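Skurwood Design Center
Print and Type Workshop: Working Tips for Members

Revised Apr 13, 2024

The following recommendations are issued by the workshop office for members who set type, cut layouts or prepare printed work in the shared studio. They supplement the safety rules posted at the entrance and do not replace them. Members working at home may also find them useful.

Planning the sheet

Decide on the finished size before opening any design file. A layout drawn to fit the screen and reduced later will usually need its type reset, as small text that looked comfortable at full width becomes cramped on paper. Members are asked to fold a blank sheet to the finished size and write on it, in pencil, where the heading, text and margins will fall.

Limit a first project to one typeface in two sizes. The workshop holds 31 typefaces in metal and a smaller number in wood, and new members often wish to try several at once. Work set in a single face prints faster and is far easier to correct.

Margins should be measured from the trimmed edge. Where a sheet will be trimmed on all four sides, allow an additional eighth of an inch on each side and mark the trim lines lightly in the corners.

Cutting and trimming

Use a new blade for every finished piece. A blade that still cuts newsprint may drag on heavier stock and leave a furred edge. Make several light passes along a steel rule and keep the rule over the part of the sheet that is to be kept, so that any slip falls on the waste side.

Cutting mats should be stored flat and away from the radiators. A mat that has curled may sometimes be recovered by leaving it under a weighted board overnight.

Used blades go in the sealed tin beside the sink. They are not to be placed in the wastebasket, even when wrapped in tape.

Storing small items

Spacing material, spare punches, corner pieces and fasteners should be sorted by size at the end of each session. Divided storage is preferred to open boxes. Label the outside of each container on the side that faces the room, using the printed labels kept in the office. Handwritten labels on masking tape fade and leave residue. 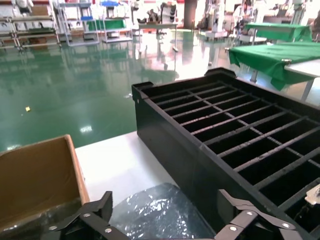

Dust collects in narrow compartments more quickly than in open trays. Empty each container completely once every three months and clean it with a soft, dry brush. A vacuum hose may be used if a piece of cheesecloth is fastened over the end. Do not use water on any container that holds steel or lead items.

Mixed sizes of spacing are the most common cause of uneven lines in student work. Any piece whose size is in doubt should be placed in the tray marked Unsorted. Mekdes Assefa sorts this tray each month and would prefer a full tray to a guess.

Paper

Keep paper in its wrapper until the day of use. Stock should be brought into the press room the evening before printing and left to adjust to the air there. The house stock, listed on the order form as Derow Cream, is sold in packs of 30 sheets. Coated stock must be ordered separately through Jolene McKinnon, and orders for the September poster exhibition close two weeks before the opening.

Check the grain direction before folding. Bend the sheet gently each way; it will give more easily along the grain. Folds made against the grain tend to crack on heavy stock, particularly where there is solid ink.

Proofing

Print a proof on ordinary office paper and pin it to the wall at eye level. Step back six feet. The heading should be readable at that distance, and the spacing between letters should look even. Large capitals such as A, V and W commonly need to be brought closer together by hand.

A second person should read every proof aloud, including dates, telephone numbers and the names of sponsors. Corrections are marked in red, initialed and kept with the job ticket until the edition is finished. For editions of over 154 copies, a signed proof is required before the press may be booked.

Questions on these recommendations may be directed to Dénes Virág in the workshop office, extension 339.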